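Workshop notebook, bench 2
April 2021

Descaling trial, shared kettle and boiler parts

Continuing from the last entry. The question is still whether the citric acid mix we have been using on the small boiler coils does the job as well as the Trivora powder, and whether either of them harms the silicone seals. The water in this building is hard and the coils fur up fast. The old routine was to wait until flow dropped and then soak overnight in whatever was in the cupboard. I want a fixed procedure with a fixed strength and a fixed time.

Setup. Coils cut from the same scrapped boiler, so the scale should be of similar age. It is not even, though. The inlet end carries a thick, pale crust and the outlet end has a thin, brownish film that comes off with a fingernail. I have kept inlet pieces and outlet pieces apart and I am only comparing like with like. The last entry mixed them, and that table should be ignored.

Solutions made up with tap water, since that is what people will use. Citric at 50 grams per liter. Trivora at the strength on the packet. Plain tap water as a control. Each jar holds one coil piece and one seal. Lids on loosely, as the gas has to go somewhere. The jar that was closed tight last time lifted its lid and wet the label on its neighbor.

Weights. Dried each piece in the low oven before weighing, cooled, weighed, then weighed again the next morning. The second reading drifted up slightly on the thick pieces. Scale holds water. I now take the second reading as the true one and leave the pieces on the open shelf between readings. Anyone repeating this should do the same or the before and after numbers will not line up.

Cold soak. Bubbling starts at once in the citric jar on thick scale, slows, and nearly stops with plenty of crust left. Swirling the jar starts it again. The Trivora jar bubbles less at the start and keeps going longer. At 15 minutes the citric piece was ahead by eye and by weight. Left to 48 hours, both were down to bare metal apart from a ridge inside the tightest bend. The control did nothing.
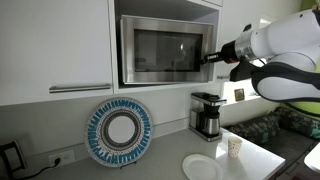
Warm soak. Same strengths, same jars, standing in the water bath at 50 degrees. Much faster in both. The tight bend also cleared, which the cold soak never managed. A white haze appeared on the jar wall in the citric warm run and would not rinse off with cold water. Probably calcium citrate, which drops out when the solution is warm and already loaded. It wiped away with fresh acid. For a real boiler this matters, as the haze would settle somewhere I cannot wipe. Two ways round it: use a weaker mix and change it once, or keep the citric cold and put up with the longer time. I prefer the first.

Seals. Thickness taken with the calipers at the marked point, before and after. No change I can separate from caliper error on the Mendonça seals, in either solution, cold or warm. The Brirero seals are softer to begin with and came out of the warm Trivora jar tacky. The tackiness went after a rinse and a day on the shelf. Thickness unchanged. I would not reuse one of those after a warm soak, but that is a guess from feel and I have no hardness gauge to back it up.

Metal. One outlet piece in the citric warm jar turned pink near the cut end. The cut end is where the plating is broken, so copper is showing and this may mean nothing for an uncut coil. Needs a run with the ends waxed.

Rinse. Checked with pH strips. After 2 full changes of water the straight pieces read the same as tap. The bent pieces did not, and needed one more. Write three changes into the procedure and stop arguing about it.

Cost. Not worked out properly. Citric is bought by the sack and is plainly cheaper per soak, even with the extra change. The Wavar liquid that somebody left on the bench is not part of this trial. The label gives no strength and the bottle was already open.

Draft procedure, to be tested on a whole coil:
Drain. Fill with citric at half the trial strength, warm. Hold 15 minutes, moving the liquid at least once. Drain, refill with fresh mix, hold again. Drain. Three changes of tap water. Strip test on the last one. Check seals by hand before closing up.

Open points. Waxed ends. Whether the half strength mix clears the tight bend in one refill. Whether the haze forms at all at half strength, so use a clear jar for that run. The oven thermostat reads high against the glass thermometer and should be checked before the next set of weights.

Jars labeled and left on the lower shelf, do not tip out.

Share 2
Comments 0
We use cookies to keep you signed in. Accept | Settings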